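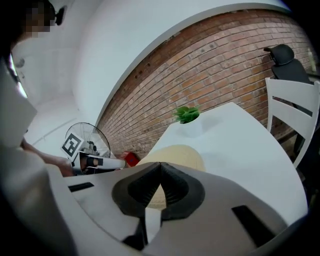 Notes for my talk - setting and clearing a small table
Na-rae Bang, October 19, 2022

Start slowly. Thank Ha-neul Gil for the invitation. Say that my talk takes 20 minutes and questions are welcome after it.

First point: a small table must be ready for anything. At home I eat on it, write letters on it and fold clothes on it. So I keep very few things there. One green plant in a white pot, near the far edge, can stay the whole day. The rest must be easy to lift.

Ask the room: who moves more than 4 things before dinner? Wait for the hands.

Second point: choose bowls you like to carry. I am fond of light wood with a thick rim, for the rim gives a good hold on both sides.

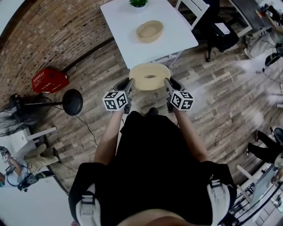

Carry a bowl with two hands, close to the body, and look at the floor before you walk. My mother told me this many times and I still forget - tell the story of the walnuts on the stairs (short version).

Third point: where do the things go? A plastic crate on the floor by the wall is enough for me. I empty it every January.

If there is time, read the letter from the reader in Sindano, who keeps 50 bowls in one cupboard. If not, go to questions. Leave the handout by the door, and remember to take my glasses.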